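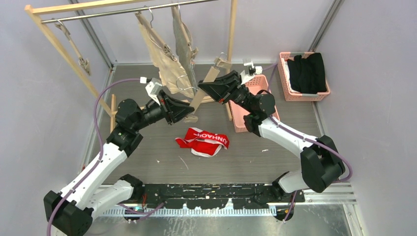
One of the partner shops wrote in March that the clothes arrive in good shape but the hangers don't, and asked whether we could send everything out on the same kind. That comment came in too late for our last report to the Pellwood fund, so this one starts with it.

Hangers and hanging stock, progress since the last report

Our rack stock still goes out on a mix of wood and wire. The wire ones come in with donations and cost us nothing, but knits slide off them and the shoulders of heavier tops come out with a point in them. The flat wooden ones hold a knit better. We have bought 135 wooden hangers from Grusent out of the equipment line, and 72 of those are now in use. The rest are in the stockroom until the new rack arrives.

The plan is to put knits and tops on wood first and leave wire for light items and anything with straps. Strap garments are still a problem on either kind. They hang narrow, get lost between bigger pieces, and are the first thing to end up on the floor. We are trying clips at the Chantharasri shop and will have something to say on that next time.

Racks

The pine racks with the metal rod have held up. The rod lets hangers slide, where the older painted bars made them stick. One rack at the Sanum shop was put together with a loose top joint and leaned when full. It has been tightened and is back in use. A second delivery from the supplier is late and we do not have a firm date.

Wrinkles

We said last time that we would look at steaming. Beige and other pale cotton tops show every crease, and they are slow to sell when they go out straight from the bag. We tried hanging them overnight before pricing. It helped with thin fabric and did very little for anything heavier. A used steamer has been offered to us and we would like to move part of the unspent repairs line to cover its service. Please let us know if that needs a form.

Numbers for the period

Garments rehung on wooden hangers: 77
Racks repaired: 2
Wooden hangers bought: 135
Wooden hangers in use: 72

The garment figure is higher than the hanger figure because some pieces sold and the hanger was used again.

Still open

Small loose pieces such as belts and matching scraps of cloth get separated from the garment they came with. We now pin them to the label at sorting, but older stock has not been gone through. The Sanum shop will do theirs first. The hanger request from the partner shop will be met for knits and tops once the second rack delivery is in.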